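Ticket 424
Subject: Cutting plotter drifting on long jobs
Site: Vorncombe
Opened by: Mimoza Delić
Assigned to: Vesela Vasić
Status: Resolved

Mimoza, Wednesday 9:10 am
The Dudek plotter in the sample room is cutting long patterns short. Anything under a metre comes out right. The coat back we ran this morning should be 1,150 mm and measures 1,146. Same file cut fine in February. Paper is the usual Domar roll, white, medium weight.

Vesela, 9:35 am
Thanks. Can you send the driver version and tell me whether the scale in the cutting software is set to 100 per cent? Please also run a plain 2,000 mm line with the blade out and the pen in, then measure it.

Mimoza, 10:20 am
Scale is 100 per cent. The driver is the one you put on when the office PC was replaced. The line measured 1,993 mm. I checked it against the steel rule and then on the gridded surface, and got the same answer both times.

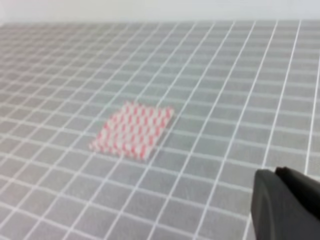
Vesela, 10:45 am
That is the same proportion as the coat back, so I don't think the paper is slipping. Slip usually varies from one run to the next. It looks like the feed calibration went back to the default when the driver was reinstalled. On the plotter panel go to Setup, Media, Feed Length and let me know what's there.

Mimoza, 11:05 am
Feed Length says 0.00. There is a note taped inside the lid in the old supervisor's writing that says +0.35.

Vesela, 11:15 am
Enter the value from the note, save it to profile 2 and restart the plotter. If you don't save to a profile it will be lost at power-off. Then run the line again.

Mimoza, 1:40 pm
Line now measures 2,000 mm. Recut the coat back and it's 1,150. The Bultach order can go ahead.

Vesela, 1:55 pm
Good. I've added the feed value to the site notes so it gets re-entered after any driver change. Closing.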